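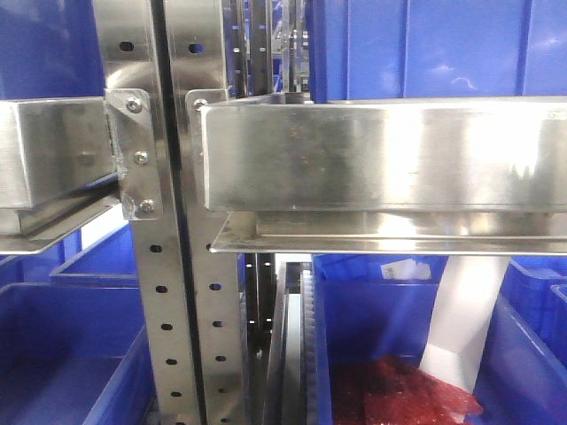

Skurneo Parts and Spares: Frequently Asked Questions

Ordering

How do I find the part I need?
Type the part number into the search box at the top of any page. On most washing machines, tumble dryers and dishwashers the model number is on a label inside the door or on the door frame. On fridges it is usually behind the salad drawer. Enter the model number and the site will list every part we hold for it, with a drawing where the maker supplies one.

My model number isn't coming up. What now?
Try leaving out any spaces, dashes or slashes. Some makers add two or three characters after a slash to show the colour or the country of sale, and these can be ignored. If it still doesn't come up, send us a photo of the whole label using the contact form. Nhi Hà on the parts desk answers these and will tell you either the correct number or that we can't help.

Do I need an account?
No. You can check out as a guest. With an account you can see past orders, print invoices and save the appliances you own.

Is there a minimum order?
No. We sell single screws and single hose clips. Delivery is charged at the same rate whatever the size of the order, so it may suit you to order small items together.

Can I collect my order?
Yes, from the trade counter at Unit 38. Choose "Collect" at checkout and wait for the email saying that the order is ready. Please bring the order number. Collections close at 4.30pm.

What does "Supplier item" mean?
We don't keep the part ourselves and will order it from the maker or a wholesaler after you pay. Allow up to ten working days. If the supplier gives us a later date we will email you, and you can wait or cancel for a full refund.

Genuine and pattern parts

What is the difference?
A genuine part comes from the maker of the appliance or its approved supplier. A pattern part is made by another firm to fit the same machine. Our pattern door seals and pump filters come mostly from Briltell. Every listing says which kind you are buying.

Will a pattern part affect my guarantee?
It may. If your appliance is still under guarantee, speak to the maker before you buy anything from us or take the machine apart.

Do you sell used parts?
We sell tested used circuit boards for some older machines when new ones are no longer made. They are marked "Reconditioned" and carry a 90-day guarantee. We do not sell used heating elements, door locks or gas parts.

Why is the part I received a different colour or shape from the old one?
Makers change parts during the life of a model. If the listing says "Replaces" followed by your old number, the new part will do the same job. Door handles and drawer fronts are the exception, as colour matters, and you should check the colour code before ordering.

Delivery

How long does delivery take?
Orders for stock items placed before 2pm on a working day are sent the same day. Standard delivery takes two to three working days. Next-day delivery is available for most of the mainland.

Do you deliver to the Highlands, Northern Ireland and the islands?
Yes, by standard delivery only. Compressors and anything containing gas cannot go by air, so these can take a week longer.

My parcel says delivered but I don't have it.
Look in the usual safe places and ask your neighbours first. Then use the form and choose "Missing parcel". The carrier has five working days to look into it. We will send a replacement or refund you once they reply.

Returns

Can I send something back?
You have 30 days to return an unused part in its packaging. Print the returns slip from your account, or ask us for one if you ordered as a guest. You pay the postage unless we sent the wrong item or it is faulty.

Can I return a circuit board?
Only if the seal on the bag is unbroken. Boards can be damaged by static once they are handled, and we can't resell them.

I fitted the part and the machine still doesn't work.
We can't refund a part that has been fitted and is not faulty. If you aren't sure what has gone wrong, please read the fault guides first. There are 172 of them, listed by appliance and then by symptom. Trinh Vi keeps them up to date and is glad to hear about mistakes.

When will I get my refund?
Within five working days of the return reaching us. It goes back to the card or account you paid with.

Repairs and advice

Do you send engineers out?
No. We only sell parts.

Can you talk me through a repair?
We can say which part fits and, in most cases, which tools you will need. We can't give step-by-step help by phone. Always unplug the appliance before removing any panel, and turn off the water for washing machines and dishwashers. Gas work must be done by a registered engineer.

Trade customers

How do I open a trade account?
Fill in the trade form with your business name, address and VAT number if you have one. Yuzuki Fukuda looks after new accounts and will reply within two working days.

What do trade customers get?
Ten per cent off pattern parts, five per cent off genuine parts and a monthly invoice. The trade counter opens at 7.30am. Telephone orders can be placed on extension 2521.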